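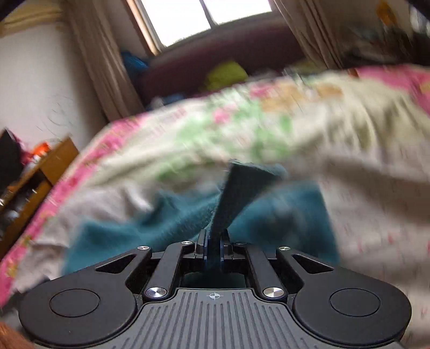 Inen Residences Network: Policy and Practice Board
Topic: Own bedding or supplied bedding on long stays
Started Nov 19, 2020

Baltholm_Housing
We are reviewing the terms under which long-stay residents are accommodated at our Baltholm sites, and should be grateful for the views of other members. At present a resident staying for one term or longer receives a full set of bed linen, a pillow and a duvet, the cost of which is included in the rent. Residents may not substitute their own. The rule dates from a period when every room was serviced weekly. It has been applied unevenly for some years, and site managers have asked that it be either enforced or withdrawn.

The proposal under discussion would allow residents to bring their own bedding, with a supplied set remaining available on request for a single charge of £89. We would particularly welcome comments on laundering, on fire safety labelling, and on the position of residents who arrive without the means to pay.

linen_desk
Our organisation manages 700 rooms across a mixture of student and keyworker accommodation, and we withdrew compulsory linen in our last contract round. I would support the proposal in general. The volume of linen sent out fell sharply and complaints about scratchy sheets ceased altogether. I would, however, question the charge. A figure of £89 will be read by residents as a penalty, and those most likely to need a supplied set are those arriving from abroad with one suitcase.

Mugo House Office
I must record a different view. At Mugo House we permitted personal bedding for two years and have since returned to a supplied set. Our difficulty was with the machines. The laundry room was fitted for sheets and clothing, and residents began to wash heavy blankets and large duvets in drums that were not rated for them. Two bearings failed in the same winter. The contractor declined to treat either repair as fair wear, and the cost fell to us. Any site considering this change should first establish the dry weight its machines will accept and display it where it will be read.

Baltholm_Housing
Thank you. Our machines are of mixed age and I do not have the ratings to hand. I shall request them. May I ask whether Mugo House considered restricting the ban to duvets?

Mugo House Office
It was considered. The view taken was that staff could not reasonably be asked to judge what is a duvet, what is a quilt and what is a thick blanket while standing in a corridor.

ward_end
With respect to the previous poster, I do not find that persuasive. A notice stating the weight limit, and directing heavier articles to the public laundrette, answers the point without anyone being required to judge anything. The comfort of residents ought to be given proper weight in this discussion. A person who lives in one room for a year has very little in it that is of their own choosing. The furniture is ours, as are the curtains. To insist that the sheets be ours as well is, in my submission, excessive. A floral bedspread, a sheet printed with cherries and a fuzzy teal blanket would match nothing in any of our catalogues, and I can see no ground on which a landlord should object to them.

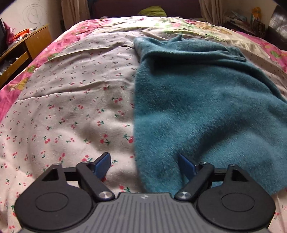

Erasto Makori
I agree with the principle, but the question of labelling has not yet been answered. Our insurer asked whether we held any record of bedding brought on to the premises. We did not, and were advised that we need not keep one, provided that the occupancy agreement placed responsibility for the resident's own articles with the resident. Members should obtain the same advice in writing from their own insurer. I would not rely on ours.

Baltholm_Housing
That is most helpful. Would you be willing to share the wording of the clause?

Erasto Makori
Certainly. It reads as follows. "The Resident may use bedding of his or her own. Such bedding remains the Resident's property and responsibility, and shall be removed at the end of the stay. Bedding left in the room for more than 10 days after departure may be disposed of." The last sentence was added after a cupboard at one of our houses became unusable.

Griston Lettings
We use 15 days for the same purpose, having found that residents who leave in a hurry often write to us in the second week. I would also raise mattress protectors, which have not been mentioned. In our agreement the protector is supplied, fitted before arrival and may not be removed except for washing. Everything above it is a matter for the resident. The arrangement has been in place at Griston through several changes of manager and has given rise to very little correspondence.

linen_desk
I would endorse that. The protector should stay with the landlord.

Mugo House Office
On the protector we are in agreement. On the remainder I maintain my position, and would ask that the repair costs be set out fairly in any paper that goes forward. It is easy to show a saving on the linen contract if the machines are held under a different budget.

ward_end
The costs of compulsory linen should then be set out in the same way, including sets which are issued, never unwrapped, and returned to be laundered regardless. I have seen shelves of them.

Baltholm_Housing
Both points will be included. In view of the comments on the charge, we shall also ask for an alternative in which the supplied set is lent against a returnable deposit, with the deposit waived for those referred by a hardship fund. The revised draft will be placed in the shared folder by the end of November. Members wishing to add sample clauses may do so in this topic until then.

linen_desk
A deposit would meet my objection. Please could the draft state who is to inspect the set on its return, and what is to be regarded as a stain?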